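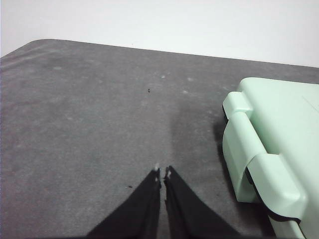 Baslow Small Kitchens Club — Help Board

Breaker keeps tripping at breakfast, do I need a new circuit?
Posted Jan 16, 2026

I rent a one-bedroom in an older building and every morning I lose power on the whole kitchen counter. Fridge is fine, overhead light is fine, it's only the two outlets by the sink. I run a kettle and a toaster and sometimes the microwave. An electrician quoted me $3,150 to put in a second circuit, which my landlord laughed at. Is there anything cheaper I can try first?
— Jenodano
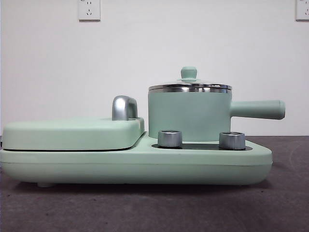
Your breaker is probably doing its job. Kettles and toasters are two of the hungriest things in a kitchen, and with the microwave on top of that you're asking one circuit to carry all three at once. Flip each one over and read the watts off the label, then add up whatever you run together. A 15 amp breaker at 120 volts gives you 1,800 watts total, and a lot of kettles eat most of that by themselves. Combo machines count too, by the way. A mint-green breakfast maker with a lidded section on one side and a hotplate on the other still goes by the number on its label, so add that in like anything else. I boil water first, pour it, and only then push the toast down. Costs me a couple of minutes and I haven't walked to the panel since May. 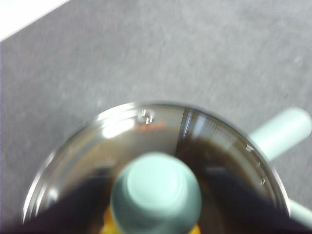
Also find out what else is on that breaker. Turn it off and go around with a lamp, trying every outlet you can reach — mine ran the bathroom too, so a hair dryer next door was killing my toast. If it trips with just one small thing plugged in, quit using those outlets and get your landlord to send someone. Same if an outlet feels warm or smells funny.
— Fan

just get a power strip with 6 outlets, worked for me
— Ilico

Please don't, a strip won't give you any more power, and heating appliances shouldn't be on one anyway.
— Fan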